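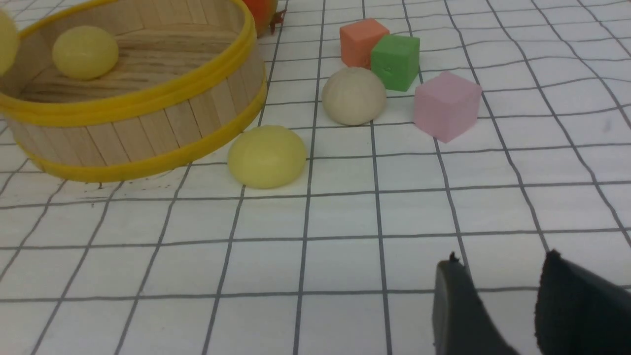

Fig. 9. Clay in and beside a stick basket, on a gridded tabletop.

Unit 3 – Clay bodies: water, drying and shrinkage

Read the section on the Gesa and Skedard clays before the lab. Bring your test tiles.

Water in clay is held in two ways. Pore water sits between the particles and leaves as the piece dries in air. Chemically bound water is part of the clay mineral itself and only leaves in the kiln, well above the boiling point of water.

Most drying shrinkage happens early. As the water films between particles get thinner, the particles move closer together. Once they touch, shrinkage nearly stops, even though the clay is still damp. This is the leather-hard stage. Handles and feet should go on at this point or a little before it.

Fine clays hold more water and shrink more. Coarse clays, or clays with added grog, shrink less but are harder to throw.

Measuring shrinkage

Mark a line on a fresh tile and measure it again when dry.
Shrinkage (%) = (wet length – dry length) / wet length x 100

Uneven drying causes most cracks. A thin rim dries ahead of a thick base and pulls against it. Cover rims loosely with plastic and turn slabs over once a day.

For next time
Problems 9 and 13 in the Ngubane workbook. Problem 22 is optional – it needs the firing table from Unit 4.
Tiles left on the Irex shelf after August will be recycled.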